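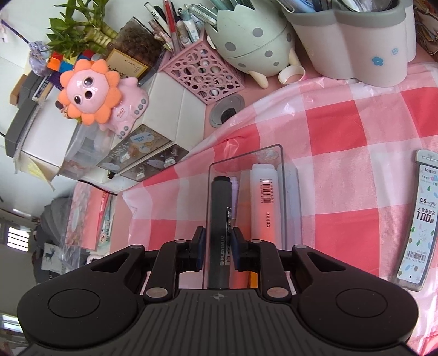 Rubber-faced jaws on a marker in a clear pen box.

Ploleck Hand-Held Gripper, by Prellimine

We love this one for small, fussy desk work! The Ploleck puts a two-finger gripper in your hand, so you can show a robot how a job is done by simply doing it. Pens, highlighters, slim plastic boxes — the padded fingers follow your squeeze, and after about 20 minutes most people have a real feel for it. 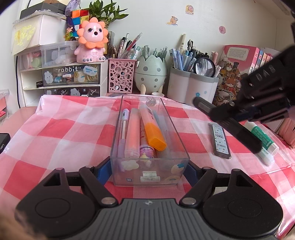

Fingers against both sides of a bin of pens and markers.

Spare finger pads come in packs of 6, and swapping a set is quick (and oddly satisfying). Order a second gripper if you want to record two-handed jobs — they pair up nicely.

Ships from our Etcombe workshop. For classroom and lab orders, write to Sales.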